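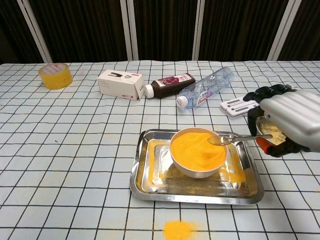 The robotic hand at the bowl, spoon over the rim. The tray catches most of the powder.

Notes from a visit to the Kirano workshop, 1st December

Kirano keeps its demonstration cell in a long building behind the old Bednarek mill, a fifteen-minute walk from the bus stop. The company opens it to visitors twice a year, once in May and once at the start of winter. I had missed the May opening and signed up for this one because the program promised a full session on how a single cell is looked after. Most open days show a robot doing its trick and then send you to the coffee. This one spent the whole afternoon on cleaning, checking and adjusting, which suited me. I look after two packing arms at work and spend more time with a brush than with a keyboard.

The group was small enough to stand in a half circle. We were given safety glasses and a sheet of paper with the cell's daily routine on it. I still have mine, with yellow fingerprints on both sides.

The job

The task is called the scoop task. The hand holds a metal spoon over a white bowl filled nearly to the rim with a yellow powder, lifts a portion out and moves it to a small round metal dish. A full run is 500 scoops. Kirano uses the task to test new finger pads and new grip settings before they go to customers, one of which is Bokimell, who portion dry ingredients.

Powder is hard on a hand. It gets on the spoon handle, which is long and thin to begin with, and once there is powder between the handle and the fingers the grip changes. The spoon starts to roll. A rolled spoon drops its load early, usually on the near side of the bowl, and then there is more powder in the air and on the fingers. The staff said most of their upkeep comes down to breaking that circle early.

How the table is set up

The bowl stands on a rectangular steel tray with a raised edge. They used to put it straight on the table and gave that up after a week. With the tray, a good part of the spill stays inside the rim and can be tipped back into a waste tub. Some still ends up on the cloth.

The cloth is white with a grid of thin black lines. It gives whoever sets up the table a quick way to put the tray back where it was after cleaning. The routine sheet says to line up the tray first, then the bowl, then the dish. The cloth has to be pulled flat before any of this. Where it wrinkles, the lines bend, and a tray set against a bent line is a tray in the wrong place. One visitor asked why they did not bolt the tray down. They had tried a fixed plate, and cleaning under it took longer than setting a free one.

Along the back of the table they leave a few ordinary things, a roll of yellow tape, a box and a couple of bottles. These are for other grip trials and stay out during the scoop task so that the table does not have to be laid again.

The cleaning round

We were walked through the daily round, and two of us got to do part of it. The order on the sheet was this:

Park the arm and lock it out at the cell door.
Take the spoon from the fingers by hand. Do not use the open command, which flicks powder.
Wipe the handle dry. No water.
Brush the fingers from the knuckles toward the tips with the soft brush.
Use the narrow vacuum nozzle at the base of the thumb and under the edge of the back shell.
Tip the tray, wipe it, set it back on the grid.
Refill the bowl and level it with a card.
Run ten slow scoops and watch the handle.

The back shell on this hand is a glossy silvery white, with ridges that wrap over the knuckles, and the fingers beneath are black. Pale powder shows up well on black fingers, so the brushing is easy to judge. The shell is another matter. I brushed it, thought it was clean, ran a cloth along the ridges and got a yellow line. The nozzle has to go in from the side.

Compressed air is banned in the cell. The first operators used it and blew powder up under the shell, and the hand had to go back to the bench. At the plant I work in we still have an air line next to each arm, and I made a note about that.

Wear and repair

The finger pads are changed after 600 hours. The logbook showed that the current set had been on longer than that, as the replacements from Inard were late, and the staff did not hide it. They had shortened the runs in the meantime. The pads they passed around had a smooth track across them where the spoon handle sits.

Fault number 766 in the log was the one they used for the repair talk. The thumb had begun to close late, and the first guess was a worn cable. After half a day on the bench the cause was found to be a connector that had worked partly out of its seat. It now gets a push with the thumb at every pad change, and there is a line for it on the sheet, added in pen.

Practical points

The visit runs three hours and you stand for nearly all of it. Wear shoes you can wipe and leave dark clothes at home. Photos are allowed from outside the yellow floor line. The coat hooks are inside the workshop, so shake your coat before you put it on. The last bus back toward the station leaves shortly after the tour ends, and I had to hurry for it with my routine sheet still in my hand.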